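Shelf riser on a wood tabletop: does it really save space, and will it wreck the finish?

Home Help Board > Kitchen and Pantry > Storage

Posted by drawerfullofcords

I keep getting told to buy one of those risers, the kind with a flat board on two black metal legs, and put my cans on it. The pitch is always that it "doubles your space." I have my doubts. My table is pale wood with a bit of a shine to it, and it's the only flat surface I have that isn't the stove.

The ones I've looked at cost 35 dollars, which seems like a lot for a plank and some bent metal. The Drendidmont listing says it holds 87 pounds. Who is putting 87 pounds of soup on a table? And it says nothing at all about what the feet do to the wood underneath.

What I want to know is whether the space below gets used for anything, or whether it just turns into a place where crumbs live. I also want to know about scratches. My sister says stick felt on it and stop worrying, but she says that about everything.

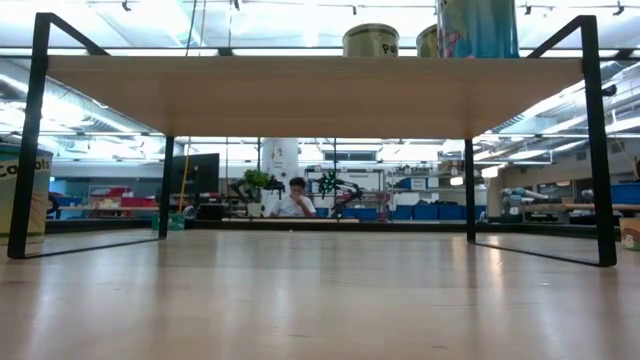
The other thing is height. Short cans are fine up top, but I have a couple of tall containers too, and I can't see how a tall thing on a raised board is better than a tall thing on a table. If it gets bumped it has farther to fall. Has anyone lived with one of these for more than a week?

Posted by Orysia Demchenko

I've had one for two years, so I can speak to some of this.

"Doubles your space" is sales talk. You get a second level, but you lose the easy reach to whatever is underneath, so only flat or short stuff works down there. I keep cutting boards and a tray under mine. I tried jars and gave up after a month because I was always knocking my knuckles on the board.

Before you pay anything, measure from the tabletop to the underside of the board. Plenty of listings only give the outside height. Mine was a Bretari and the gap was smaller than I'd pictured.

On scratches, your sister is half right. Felt works until grit gets into it, and then it behaves like sandpaper. Lift the riser when you move it, don't slide it, and change the pads when they look dirty. If your legs are the U kind where a bar runs along the table, put strips along the whole bar. Little dots at the corners come off.

I'd leave the tall containers on the table, off to one side. Cans up top, heavy ones over the legs. A long board can dip in the middle, whatever the weight number claims.

Posted by benchpress_betty

just get the Vinumance one its fine. had mine since July no scratches

Posted by drawerfullofcords

Since July isn't very long, but thanks.

Orysia, the bit about grit is what I was afraid of. I may try it first with a spare board and a couple of bricks wrapped in dish towels, and see if I use the bottom level at all. If it's nothing but crumbs after a few weeks I'll keep my 35 dollars.

Posted by Orysia Demchenko

Good plan. Use thick towels - brick edges will go right through thin ones.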